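Jirkel Robotics
Careers > Open positions > Test and Safety

Failure Analyst, Insertion Cell (full time, on site)
Location: Stinthorpe lab
Reports to: Ha-neul Yeon, Test Lead
Posted: April 2023
Openings: 2

Why we are hiring

Last September one of our arms pushed a plastic peg into a fixture, missed, and kept pushing. The force limit that should have stopped it had been turned off during a software update and never turned back on. The arm cracked the fixture, bent a gripper finger and reported the task as a success. It then moved on to the next part with what the log describes as high confidence.

The guard door was shut and everyone went home with the usual number of fingers. We would still like to understand why a robot can break something and give itself full marks. The first write-up ran to 12 pages and blamed "an interaction." We are looking for two people who find that word as irritating as we do.

What the work looks like

The cell is called Flalitz, after a naming contest we don't intend to repeat. A robot arm sits in an enclosure and puts shaped parts into shaped holes, over and over, while we change things on it: the lighting, the grip, the speed, the software. Most insertions go fine. You would be paid to care about the others.

The two-legged parts are our favorite source of trouble. One leg finds its hole, the other lands on the rim, and the part tips a little in the fingers. From the controller's point of view, this can feel a lot like a snug fit. The September part was one of these.

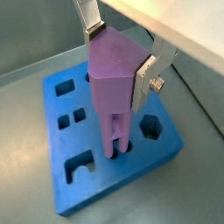

Two-legged part at the start of an insertion, from the wrist camera. The next few millimeters are your job.

On a normal day you would review the failed runs from the night before, match the wrist video against the force readings, and sort out what went wrong and in what order. Some faults are mechanical, such as a worn contact pad or a bolt that worked itself loose. Some are in the code. Some are us, and we expect you to write those down too, including the ones that belong to your manager.

You would also own the stop tests. Before any new software runs unattended, somebody has to make the arm fail on purpose and check that it quits when it should. Since September that somebody has been Ha-neul, who has other things to do and has begun leaving notes about it.

You will need

- At least 4 years working with industrial arms, test rigs, or other machinery that can hurt you
- Real comfort reading force and torque data, including data that disagrees with the video
- Enough Python to pull apart a log file without asking for help each time
- Lockout habits so firm that your friends have mentioned them
- Plain written English. Our reports are read by technicians at six in the morning

Good to have

- Experience with risk assessments for robot cells
- Some hands-on time with grippers and fixtures, or at least no fear of a hex key
- Familiarity with Siu, our in-house logging tool. You don't have it, as it has never left the building, but we are told we must list it

You should probably not apply if

You think a fault that went away on its own has been fixed. Ours went away on its own for most of the summer.

What we offer

Salary in line with our senior test engineers; we give you the number in the first call. Health and dental from day one. Paid time off that you are expected to use. A desk by the window, or a desk by the cell, depending on who gets in first. Any employee can stop any run at any time and doesn't have to explain until afterward. That rule is older than the accident, and it is the one part of our safety program that worked exactly as written, mainly in that no one happened to be there to use it.

How to apply

Send a resume and one page about a failure you investigated. It doesn't have to involve a robot. We have interviewed people on the strength of a dishwasher. Tell us what you first thought had happened, what had really happened, and how long you held on to the first idea.

Selected applicants will have a phone call with Ha-neul Yeon, then a half day at Stinthorpe. You'll get a set of logs and the matching video from a run that went badly, and a quiet room. We pay for your travel and your time. There is no trick in the logs. We don't know the full answer either, and if you find it we will be a little embarrassed and very likely make you an offer.

Applications are read as they come in. Please put "Insertion Cell" in the subject line, or your message will go to the people who handle parking.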